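Community Help > Home & Tidying > Sorting and Recycling

Search all topics Go

Two bins, one table, and a pile of odds and ends: how do you sort?

Posted by Temelari, Jul 5, 2023

Hi all! I finally cleared off the long white table and set up two bins at the back of it, one gray and one yellow, and I'm more excited about this than I should be. Up to now everything that came out of bags and coat pockets got dropped on the nearest flat surface and stayed there until somebody needed to eat.

My plan is bottles in the yellow bin and trash in the gray one. Then I got to the paper cup and the can and stalled. Do cans go in with the bottles? Is a paper cup trash or paper? And the phone always ends up in the middle of it all, so I'd love a home for that too.

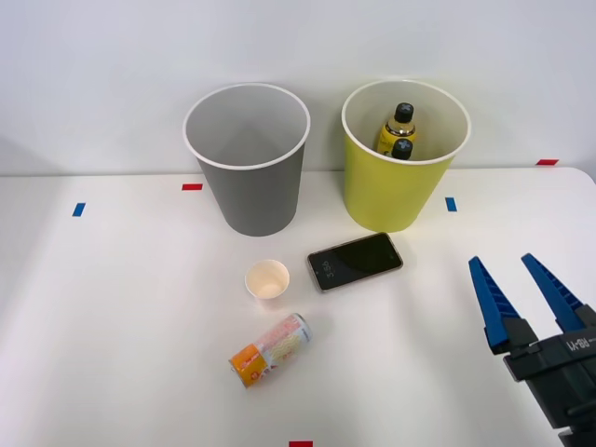
Brijesh Bhardwaj
Cans and bottles can share a bin at home if your town takes them mixed, and lots of towns do. Mine does, so everything like that goes in together and I sort nothing twice. Check your local list first, though! Paper cups are the tricky one. Many have a thin plastic lining and plenty of places won't take them with paper, so I'd put yours in the gray bin unless the list says yes.

What made the biggest difference for me was picking up the far stuff last. I start at the front edge, work toward the bins, and the table is clear in about 2 minutes. I've kept it up since May and I still get a kick out of it.

Oh, and squash the cans only if your town is fine with that. Ours asks for them whole.

Kwok
Great setup, I love having the bins up on the table where you can see into them! I'd add one thing, which is to split the bottles before you start. Anything you're still using shouldn't be in the recycling bin at all. I once tossed a nearly full bottle of dish soap and had to fish it out from under 11 others.

So my routine goes: pick it up, give it a little shake, read the label if it has one. Still got something in it? Back to the shelf. Empty? Rinse it and in it goes.
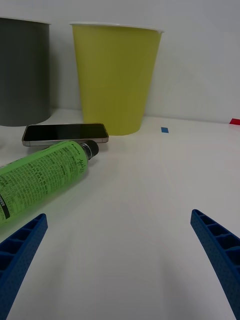 Green bottle on its side, phone just behind it.

Caps are another thing people disagree on. Our pickup wants them screwed back on, and my sister's two streets over wants them off (different hauler), so again, look at the list.

For the phone, please give it a spot well away from the bins. A small dish by the door works, or a hook with a little pouch. Mine used to lie out on the table too, but I gave it a dish

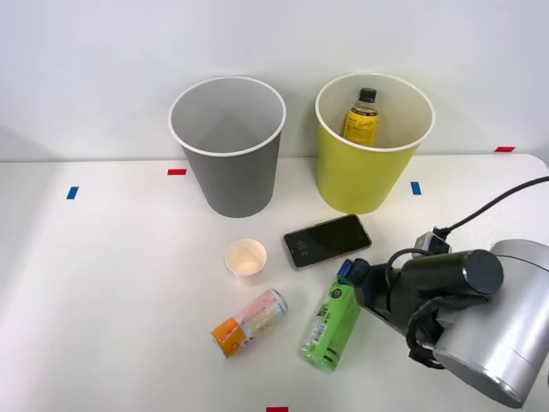
and now I never have to dig under a pile of mail to find out who's calling. Keys went into the same dish a week later and it was a huge relief.

If two bins fill up too fast you can always add a third for paper. I held off for ages and then wished I'd done it sooner. Put a label on each one if you share the place with other people, big letters, facing out.

Jarnum
put the cup in the trash, cans with bottles, done. works great for us

Temelari
Thank you all! I looked up our list and cans and bottles do go together here, caps on. Cup goes in the gray bin. I'm hunting for a dish for the phone tonight!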